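Totusum @totusum_notes
2025-03-10

1/ Some notes on collecting examples for the bracket task. A few people asked how we do it, so I'm writing it down in one place. This is a small setup in Kultanbridge with two arms and one table.

2/ The task is simple to say. Metal corner brackets are on the table, and they go in a cardboard box. A person drives the arms through it, we record the joints and the cameras, and a policy is trained on the recordings.

3/ We aim for 300 good episodes before the first training run. After that we look at what the policy gets wrong and collect more of that. For the last task we ended up at 700, and I expect this one to land near there too.

4/ A good day is 32 episodes kept. I used to push for more, but the late ones were sloppy and I threw most of them out the next morning. Now we stop when the driving gets bad.

5/ What counts as kept: the bracket ends up in the box, the arm doesn't shove the box across the table, and the driver doesn't stop in the middle to think. Long pauses are the worst of the three. The policy learns to pause.

6/ Drops are fine if the driver picks the part up again right away. I keep those and tag them. Last October we deleted every episode with a drop in it, and the trained policy had no idea what to do when it dropped something. It went on to the box with empty fingers and opened them.

7/ We change the starting layout every episode. Some brackets lie flat, some stand up. The box moves a little and gets turned a little. I have a sheet of start positions and we go down it. When people pick "random" spots by hand they pick the same four or five spots.

8/ The cloth matters more than I expected. On bare tabletop the brackets slid when a finger touched them, and the driver had to chase them. On cloth they mostly stay put. It's also dark, so silver parts are easy for the cameras to find.

9/ It does get creased. We smooth it at the start of a session and then leave it alone. I don't want a policy that only works on a perfectly flat cloth.

10/ Same thinking for the other stuff on the table. A drill and a parts case stay at the back. The bench we want to run this on in Tandness has tools lying on it, so the training table should too. We swap things in and out between sessions. 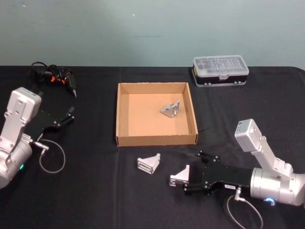
11/ Grasp choice is where drivers differ most. Nishad (our name for the grading script, it's a long story) scores how steady the part is between the fingers during the move. Grabbing the bracket by a flat side scores well. Grabbing a thin edge scores badly, and the part tends to turn on the way to the box.

12/ I don't force one grasp on everybody. But with two drivers using two very different grasps from the same start, the first policy tried something in between and missed. So we agreed on one grasp for upright brackets and one for flat ones. Anything odd is up to the driver.

13/ Which arm to use: whichever is closer. The other one holds still with its fingers open. We tried handing parts from one arm to the other and dropped it. It added time to every episode and there's no need for it in this task.

14/ Cables. Check them before every session. If one is pulling on a wrist, the driver makes up for it without noticing, and you get recordings that don't match what the arm does once the cable is moved. I lost a full afternoon of episodes that way.

15/ Labels are short. Task name, driver, start position number, number of brackets, drop yes or no. We had 6 more fields at one point and they were filled in wrong half the time, so I cut them.

16/ I watch every episode at double speed before it goes into the set. It's dull work. I've tried letting the script do all of it, and it passes episodes where the bracket is hanging on the wall of the box. So I still watch.

17/ Next up is a different box with taller sides, same brackets. If the current policy handles it with only a small top-up of new episodes, I'll post the numbers. If it doesn't, I'll post those.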